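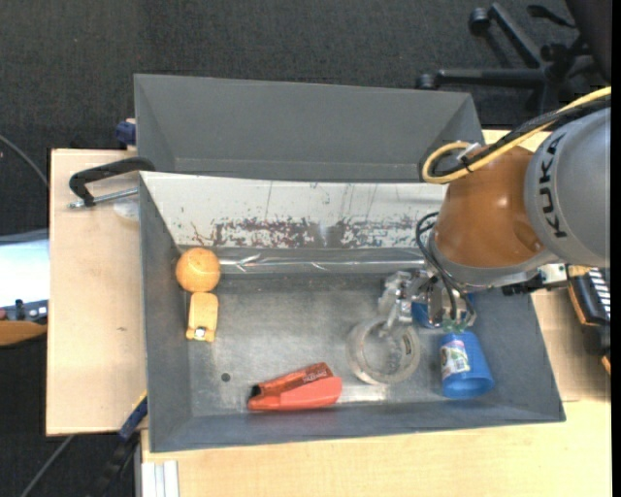 Cómo presentar alegaciones a un plan urbanístico municipal

Cuando el ayuntamiento aprueba inicialmente un plan parcial o una modificación del plan general, se abre un plazo de información pública. Durante ese plazo cualquier persona puede presentar un escrito, aunque no sea propietaria de suelo en el ámbito.

Antes de empezar

Busque el anuncio en el boletín oficial y anote la fecha de publicación. El plazo cuenta desde el día siguiente y el propio anuncio indica cuánto dura. Si cae en agosto, compruebe si se ha ampliado.

Necesitará:
- El número de expediente
- Su DNI o certificado digital
- La referencia catastral, si alega sobre una finca concreta

Paso 1. Consulte el expediente

Descargue la memoria, los planos de ordenación y el informe ambiental. En el plan del sector Avon, por ejemplo, la memoria prevé 1.171 viviendas, pero el estudio de tráfico está en un anexo aparte, el 4, y es fácil pasarlo por alto. Si falta algún documento en la web, pida verlo en las oficinas de urbanismo y solicite un justificante de la visita.

Paso 2. Redacte el escrito

Identifíquese, cite el expediente y numere las alegaciones. Cada una debería señalar la página o el plano al que se refiere, el motivo del desacuerdo y lo que se pide: «que se mantenga como zona verde la parcela situada al norte del camino». Un escrito de dos páginas suele bastar. Las quejas generales sobre el equipo de gobierno no obligan a nadie a responder sobre el plan.

Paso 3. Preséntelo

Puede hacerlo por la sede electrónica o en el registro presencial. Adjunte los planos en PDF - la sede admite hasta dos anexos por envío - y guarde el resguardo con la hora de entrada.

Paso 4. Siga la tramitación

Las alegaciones se informan antes de la aprobación provisional. Si los cambios aceptados son sustanciales, tendrá que abrirse otro periodo de información pública. Contra la aprobación definitiva cabe recurso contencioso-administrativo, y para eso conviene consultar con un abogado.

Texto: Ubaldo Costa. Revisado en junio.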